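### Week 4 – where the examples come from

Read the Herkix paper before the tutorial. It reports 2000 demonstrations and treats that as a selling point. I'd ask what is in them first. If 635 were recorded by one person at one table in one afternoon, you have a very good record of that person's habits and not much else.

Hand-held grippers are the cheap way to collect. A person holds one in each hand, does the task, and the recording stands in for what a robot would have done. Vendors like to call this "robot-free data". Be careful with that phrase. A human wrist goes places an arm can't, and a cable running back past the wrist changes how people move, whether they notice or not. 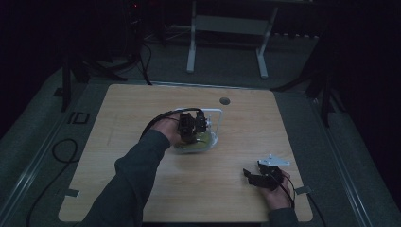

Liquids make all of this worse. A clear container with liquid in it is hard for a camera to read, and small spills rarely get labelled. Kioko's notes on the Fedia set (on the course page) mark an episode as a success if the container ends up upright. I don't think that's good enough, and you should be ready to argue either way.

For the tutorial:

- Pick 2 episodes from the Fedia set and write your own success rule for each.
- Swap rules with a partner and label each other's episodes – no talking.
- Bring the disagreements. Trilok Bansal will collect them at the start.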